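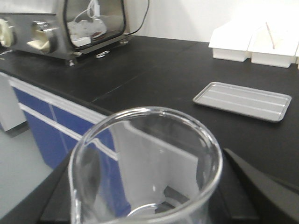

What should a teaching laboratory worktop be made of if glassware is going to be set down on it all day?

A cast epoxy resin slab with a matte finish suits most wet chemistry rooms. It tolerates dilute acids, alkalis and common solvents, it can be wiped down with ordinary detergent, and the low sheen makes a clear vessel easier to find under ceiling lights.

DRALTDALE TEACHING LABORATORIES REOPEN WITH NEW BENCHES AND STORAGE
For release: September

Trekness, the laboratory furniture contractor, has completed the refit of the wet chemistry teaching rooms at Draltdale College. The work covers 3 rooms on the ground floor of the Sundaram Building and includes worktops, base cabinets, flooring and glassware storage. The rooms are open to students from the start of the autumn term.

The previous benches were hardwood with a varnished surface. They had been sanded and resealed several times, and the varnish had lifted near the sinks and along the front edges. The college asked for a surface that could be cleaned between classes without special products and repaired locally if damaged.

Worktops

The new worktops are black epoxy resin with a matte surface. Sections were cut off site, delivered on padded frames and joined in the rooms with a two-part adhesive of matching colour. Seams were then levelled by hand. The acceptance limit was set so that a beaker slid across a joint would not catch or tip.

Trekness advises users to place hot glassware on a mat or gauze. The resin withstands short contact with warm vessels, but repeated local heating can mark the surface. Concentrated acids should be wiped up at once and the area rinsed with water.

Base cabinets

Cabinets below the worktops have blue doors with white rails and white handle strips. The handle runs the width of the door and can be opened with a gloved hand or an elbow. Door panels are hung separately, so one damaged panel can be replaced without removing its neighbour. Hinges open wide enough for trays to be lifted straight out.

Colour was chosen by the college. Blue is used for general glassware and apparatus in all of the refitted rooms. Reagents are kept elsewhere, in ventilated storage that was not part of this contract.

Flooring

The floor is a smooth pale grey sheet material with welded joints. It continues under the cabinets, which stand on adjustable feet, and spilled liquid can be mopped from beneath without dismantling the base units. A light colour was specified so that broken glass and dropped stirrer bars can be found more quickly at the end of a session.

Glassware storage

The college holds 500 beakers for teaching use. Before the refit these were kept in mixed sizes on open shelves in a preparation room, and a count at the end of each term regularly showed chipped rims that had gone unreported. Beakers are now stored by capacity in the base cabinets, close to where they are used. They stand upright on ribbed liners and are not nested.

A short handling procedure has been issued with the new storage. Beakers are to be held by the side wall, below the rim, and never lifted by the spout. Each is checked against the light before use. Any vessel with a chip, a star crack or heavy scratching on the base is put in the broken glass bin and entered on the stock sheet. Clean beakers are drained inverted on a rack and returned to the cabinet only when dry.

"The furniture was straightforward. Most of the discussion was over where the glassware should live," said Ikhsan Ngui, project manager at Trekness. "Under the old arrangement a class of 80 walked to one room and back again with glass in both hands. We moved the stock to the bench and reduced the walking."

Installation

Work on site was carried out during the summer closure. Services were isolated room by room, and the existing gas and water outlets were retained where they passed inspection. The old hardwood tops were removed whole and have been kept by the college for reuse in its workshops.

Maintenance guidance for technicians is supplied in the Tulilness manual, which Trekness provides with all its bench installations. It lists approved cleaning agents, the procedure for filling a scratch and the torque settings for hinges and feet. Trekness will return after 2 terms to inspect the seams, re-level the base units and replace any worn cabinet liners.

Notes to editors

Trekness designs and installs fixed furniture for school, college and industrial laboratories. Drawings of the bench layout and a finish schedule are available on request. Visits to the Sundaram Building can be arranged outside teaching hours through the college's estates office.

Ends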